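Yogurt, and How Not to Pay for Dessert Twice

The fruit-on-the-bottom cup is jam with good publicity. Buy the big plain tub and do the sweetening yourself. You will have to be very heavy-handed with the honey to match the factory.

Read the ingredients before the front of the package. If sugar shows up ahead of the fruit, put it back, however many cows are smiling on the lid.
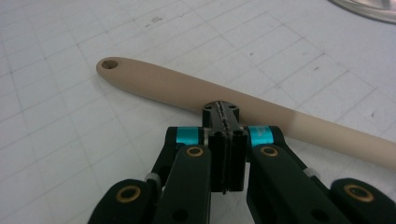 Stir in the fruit just before you eat. Frozen berries work fine – let them thaw in the bowl for 5 minutes and they make their own syrup.

Too thin? Line a strainer with a coffee filter, set it over a bowl and leave it in the fridge overnight. By morning you have the thick kind that costs twice as much. Save the whey for pancakes.

Kids who object to plain can be moved over slowly, half vanilla and half plain, with a little less vanilla each week. Mine noticed in March and filed a complaint. They still ate it.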